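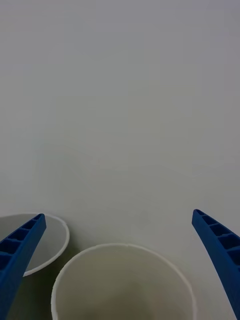 So can a machine clear a table yet. Short answer: sort of. Longer answer below, typing this fast before the kettle goes.

Been reading up on it since November, when Dorottya Bognár bet me a curry that I'd have one doing my washing up before the Halley road gets resurfaced. Safe bet on both sides I think.

Paper cups are the bit I keep coming back to. You and I grab one without thinking. A machine has to know where the rim is, how hard to squeeze, and whether the one next door is going to get knocked over on the way in. Soft bendy fingers help a lot with that. Squash is the enemy. Same at work, we bin loads of cups at the Vedcombe canteen and half are crushed before they even get to the sack.
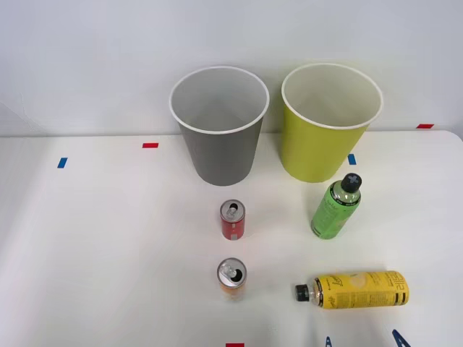 Then there's bottles. Upright, fine, plenty to get hold of. On its side, differnt job altogether, they roll. And cans are slippery little things, plus anything open might still have a mouthful in it. My 4 year old nephew can sort the lot in 2 minutes, with complaints.

Where I've got to: one item at a time, decent light, plain table, yes, probably. My actual kitchen on a weeknight, with the post and the cat and teh chopping board? No chance. Ask me again in 12 months.

Kettle. More on hoovers next time, the Grenville one has eaten another sock.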